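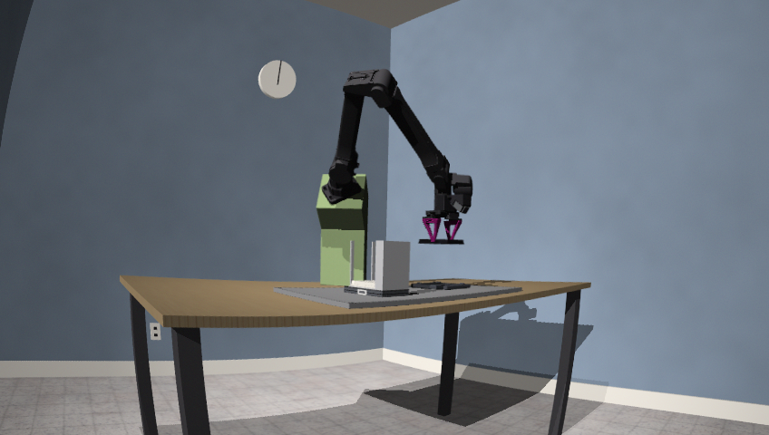 Section 3: Oiling Your Guvon Table for the First Time

Your table left the Kristiansen workshop sanded and bare, and that was on purpose. We like our customers to put on the first coat of oil themselves, partly for the pleasure of watching the grain come up and partly so you'll already know how to do it when October comes and it wants doing again. Set aside an evening for the first coat and try not to rush. If you have never oiled a piece of furniture before, please don't worry, it is a very forgiving job!

You will need the can of Dullar table oil from the carton, 2 lint-free cotton cloths, the gray sanding pad, a pair of thin gloves and a metal bucket with a lid. Old T-shirts make fine cloths as long as the color is well washed out of them.

CAUTION: Cloths soaked in oil can heat up and catch fire by themselves, even hours later. Drop used cloths straight into the metal bucket, cover them with water and put the lid on. Never leave them bunched up on the floor or in a trash bag.

1. Open a window and move anything you're fond of well away from the table. Lay an old sheet underneath, particularly if you have tile, as oil gets into the grout and is a nuisance to lift out.

2. Go over the top lightly with the sanding pad, always along the grain. You are only knocking down the fuzz from shipping, so the weight of your hand is plenty.

3. Wipe away the dust with a dry cloth. Run your palm over the wood and wipe again wherever it feels gritty.

4. Shake the can, pour a small puddle in the middle of the table and spread it outward with long, easy strokes. Do the edges and the ends too — the ends drink more than you'd expect, so go back to them.

5. Let the oil sit for 20 minutes. Dull patches mean the wood is still thirsty, and you can dab on a little more.

6. Wipe off everything that hasn't soaked in. Keep wiping until the cloth slides along without dragging. Oil left standing goes sticky, and then you have a much longer evening ahead of you.

7. Leave the table overnight and repeat steps 4 to 6 the next day. Most tables are happy with 3 coats in all.

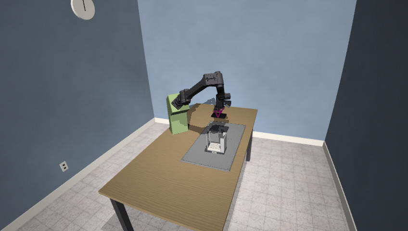 Montserrat Palacios wrote to us that she skipped the second wiping on her own table, thinking it looked dry enough, and had to take the tacky spots back with the sanding pad and start that coat over. She now waits half an hour after wiping and then goes over the whole top once more with a clean cloth. We think that's a very sensible habit, and have taken it up ourselves.

Note: If you sand out a stain later on, use 800 grit paper for the last pass and oil the spot the same day. It may look darker than its surroundings for a week or two.

Hot pans and wet glasses should stay off the top until the last coat has had a full week to harden. Spare cans of oil can be ordered as part number 181. Fitting the Grunik extension leaf is covered in Section 4.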